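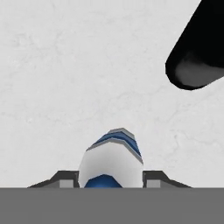
Figure 3. Wrist view in the simulator, with the Clitow two-finger gripper open and the black test object at upper right. The gray band at the bottom is part of the view in all wrist-camera runs.

Robotics / Manipulation / Workshop Papers
8 min read

4.2 Comparison of the two controllers with the wrist view

In this section we compare the two controllers using the same gripper model and the same wrist camera. The first controller, called Niven, gives a new velocity command at each camera image. The second one, Prarnik, plans a short path to the object and then follows it, and it corrects the path only when the error becomes larger than a fixed limit. Both controllers receive the image and the finger opening, and no other information about the object position.

All trials were run in the Cirkthorpe simulator. We made 70 trials with each controller. The start position of the arm was taken from a list which was prepared before the tests, so both controllers met the same starts in the same order. A trial was stopped after 25 seconds if there was no grasp.

The view in Figure 3 shows a difficulty that we did not expect when we selected the camera mount. The object enters from the upper right corner and only its rounded end is visible. From this end the controller must guess the direction of the full body. Also, the gray band covers the lower parts of both fingers, so the finger opening cannot be measured well from the image and we take it from the joint values.

The marble texture of the surface was kept on purpose. In the first version of the tests, done in October, we used a plain surface, and the segmentation was then too easy. The thin gray veins are weak, but they sometimes produced false edges close to the object. Niven was more sensitive to this. When a false edge appeared, the commanded direction changed for one or two images and the arm made a small side movement. Prarnik mostly ignored such changes, as they stayed below its limit.

On the other hand, Prarnik was slower to react when more of the object came into the view. Its first path was often planned to the rounded tip - not to the middle of the body - and the path had to be computed again near the end of the approach. In 10 of its trials this second planning came too late and the fingers closed on the tip only. We counted these trials as failed, even if the object was lifted for a moment.

We also tried to move the camera back along the wrist. This gives a wider view, but the band then covers more of the fingers, and we returned to the original mount for all results in Table 2.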